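Bremley House - Guest Lounge Inspection
Date: Sep 22, 2024
Inspector: Ecaterina Iordache
Areas covered: lounge, rear corridor

1. Exit route clear to full door width - OK
2. Smoke alarm test button - OK. Sounder heard in rear corridor.
3. Extinguisher gauge and pin - OK. Tag last signed in May.
4. Upholstery: tears, exposed staples, burn marks - OK
5. Small items left on fabric surfaces - COMMENT. See photo.

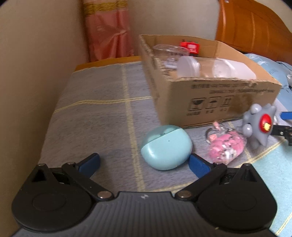 Item 5. Pale aqua case on gray fabric with pale yellow lines.

Comment on 5: pass to front desk and enter in lost property log. Log sheet is at line 86.

6. Extension cords - FAIL. Two cords joined behind the bookcase. Remove one, refit the lamp to the wall outlet.
7. Radiator guard fixings - OK, one screw loose, tightened on site
8. Window restrictors, max opening 100 mm - OK
9. Rug edges - FAIL. Corner lifts at the corridor door. Retape or replace.

Items 6 and 9 assigned to Mebrat Tufa. Recheck by I. Cozma.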